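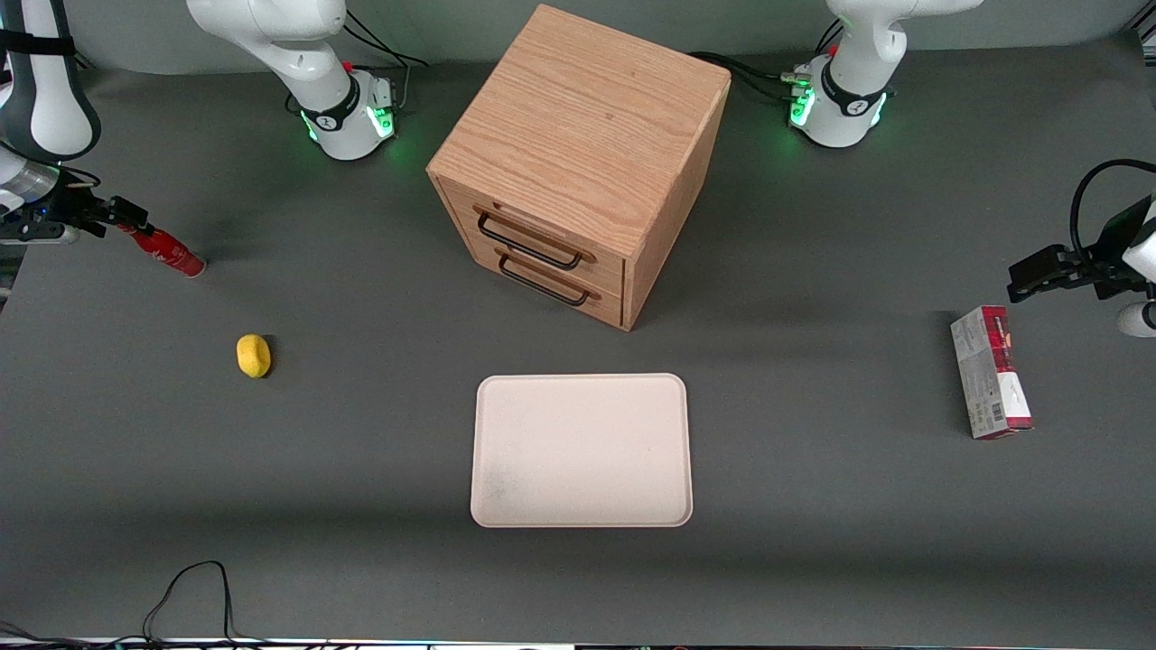
4.2 Arm assignment and motion planning

The planner, Bulel, receives a list of tracked objects from the perception node and a goal given as a set of object relations. It has to decide which arm moves which object, in what order, and whether the two arms may move at the same time. We treat the first two decisions as a search over short action sequences and leave the third to a scheduler that runs once a sequence has been found.

Each candidate action is a tuple of arm, object, grasp and placement region. Grasps come from the Wustent grasp library, which stores 16 templates per object class. A template is rejected if its approach path intersects the inflated hull of any other object. Tall objects standing on a narrow end are inflated more than flat ones, because a small pose error is enough to knock them over. Drawers are modeled as one-dimensional joints with a handle frame, and a closed drawer counts as an obstacle only through the cabinet body.

Figure 2 shows a layout in which the assignment is mostly settled by geometry. The right arm, on the left side of the view, holds the red bottle, while the gripper of the left arm is open and empty near the upright carton. The tray lies in front of the cabinet, between the two sides, so it is placed in the shared zone. Any action that ends in this zone must acquire a lock before the arm leaves its own side. The lock is released when the wrist frame has crossed back over the zone boundary, and the waiting arm is free to plan its transit up to that boundary in the meantime.

A held object changes the collision model of the arm. When a grasp is confirmed, the object mesh is attached to the wrist frame using the pose estimated just after closing, and the state is written to the Yau message bus. We found that using the pose from before closing produced false collisions with the tabletop, mostly for bottles held at a slant. The attached mesh is also removed from the perception mask, so that the tracker does not report it as a second object.

Trajectories are optimized with a limit of 500 ms per query. If no feasible path is returned, the action is marked as blocked and the search continues from its parent node. Over the Drisville test set, which contains 3,670 queries, we log every blocked action with the constraint that caused it. These logs are used in Section 5.1 to separate failures of assignment from failures of the optimizer.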